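Kitchen bench: what we plan to buy next year

Budget requests for the Bevby site go in at the end of April, so this item sets out what the dish-clearing bench has cost us and what we want to ask for. Jannik Harms has gone through the spending and most of what follows comes from his notes.

The arm is leased from Zemwood and the lease is the largest line by a long way. It has 12 months left to run and we don't plan to change it. The smaller items need more thought. Gripper fingers were put down as a one-off purchase in the first plan, and they should have been a running cost. Handling bowls and cups by the rim means the fingers have to be in good order, and we want spare pairs in the cupboard before the old ones are worn out. 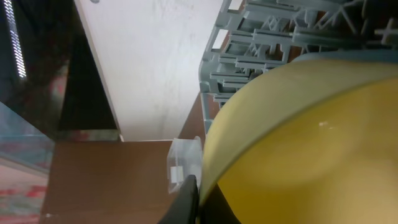

Should we buy a second arm instead of more spares?
Wait until the lease is up for renewal. A second arm needs its own bench, mount and power supply, and none of those are in next year's budget.

Fingers and crockery

Testum has quoted £79 a pair for replacement fingers, with delivery in 2 weeks. Jannik has asked for the price on a larger order and will pass it on when it arrives. Please don't order fingers on a site card in the meantime.

Plastic cups, bowls and racks come out of general supplies at present. We would like a separate line for them of £108 for the year. Cups are the item we get through fastest, and a rack with bent tines has to be replaced whole. Keep to the same pattern of rack when reordering, as a different spacing means setting up the placing positions again.

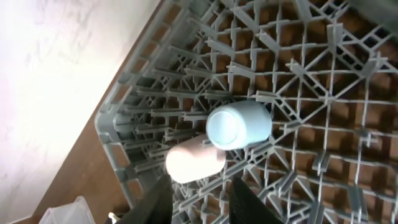
Bench, trays and mounts

The table can stay. We looked at a steel bench from Mwaipopo and decided the money was better spent elsewhere. What we do need is a proper allowance for mounts, cables and cable clips, which have been bought in ones and twos and charged to whichever code was open. Cleaning should be in the plan too. A clearing job with rice and leftovers on the plate leaves grains on the table, and wiping down takes staff time that the first budget left out.

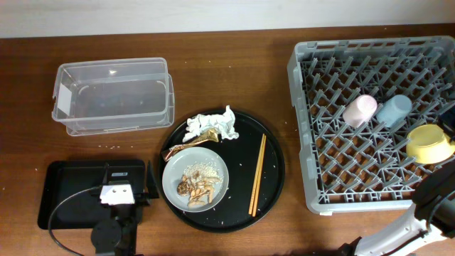
What to send and when

If you use the bench, send Jannik a list of anything you expect to need next year, with the supplier and the price if you have them. Say which items you can't run without. He will put the lists together and circulate a draft before the request goes in. Lease questions should go to him as well, and he will take them up with Zemwood.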